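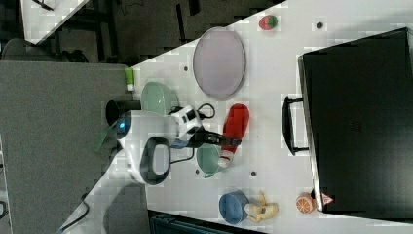 The domestic robot is always coming next year

Carmela Bustamante has a rule for visitors to the shared workshop in Ellcombe where she has been trying to get an arm to tidy a kitchen table. You can ask whatever you like, but you may not ask when it will be ready. She has been asked that 143 times, she says, and I believe her, because there is a tally in pencil on the inside of the cupboard door.

I broke the rule within ten minutes. Readers of this magazine have been promised a machine to clear up after dinner for as long as there has been a magazine, and I have written a few of those promises myself. These days I go looking for the catch first.

The catch at Ellcombe is easy enough to find. The arm was bought second-hand. The bracket that joins the gripper to the wrist was made in the building, and so was the software, most of it written in the evenings by Othmane Chraibi, who spends his days keeping the lifts running at a hospital in Astden. The job they set themselves in March sounds like something you would give a child of six: take the things on the table and put them where they belong. Cups with cups, fruit with fruit, bottle upright.

"We thought we'd be done with cups by Easter," Chraibi told me. He is still on cups.

A cup standing up is no trouble. A cup on its side is a different object as far as the arm is concerned, and a cup that something else is leaning on is different again. Much of what I saw over two visits was the arm going out over the table, lowering its long black fingers towards something, and then thinking. The thinking is the part that gets trimmed from the videos you see online. It goes on long enough for you to drink a tea, and on my second visit I did.

The red bottle shape is the one they argue over. It is fat at one end and narrow at the other, and when it lies at a slant against the green cup there are two sensible ways to take hold of it and a good many silly ones. Bustamante wants the arm to grip the middle every time and accept the odd drop. Chraibi wants it to look at what is touching what, and move the cup first if need be. On my first visit they tried it her way, and out of 17 attempts I would call nine a success. She would call it more, as she doesn't mind where the bottle ends up so long as it has left the table.

Then there is the fruit. The test table has a banana with its peel hanging open, half an orange and a little strawberry, and each is awkward in its own fashion. The banana goes in every direction at once. The strawberry is so small that the arm tends to treat it as part of the table. None of this would slow you or me down for a second, and I don't think the people selling us household robots like to dwell on that.

I asked what it had all cost. Chraibi looked at the ceiling for a while and said over 98 evenings, and that he had stopped adding up the money. A pair of bearings from Gusteck came twice in the wrong size. The cables have been rerouted so often that he no longer bothers to tie them down properly, and they loop about over the wrist where, to my eye, they are asking to be caught on something.

To be fair to them, neither makes any great claims. Bustamante went to a makers' meeting in Toledo last year and came home cross, having watched four arms fold the same towel on the same bare table. That is why she keeps hers cluttered, with a bowl, a plate and a big black appliance taking up one side. If it can't work round the mess, she says, it can't work in her house. I can't fault that, though it does mean the thing fails far more often than the towel folders did, and failing often is hard to raise money on.

Would I have one at home? No. I would still be standing there with my hand near the switch, and I can clear a table in less time than it takes to start the software. Chraibi agreed with this more cheerfully than I expected. He washes up by hand and has no plans to change.

They are going to try bowls next. Bustamante has bought a second-hand set with steep sides, which he says are the wrong sort.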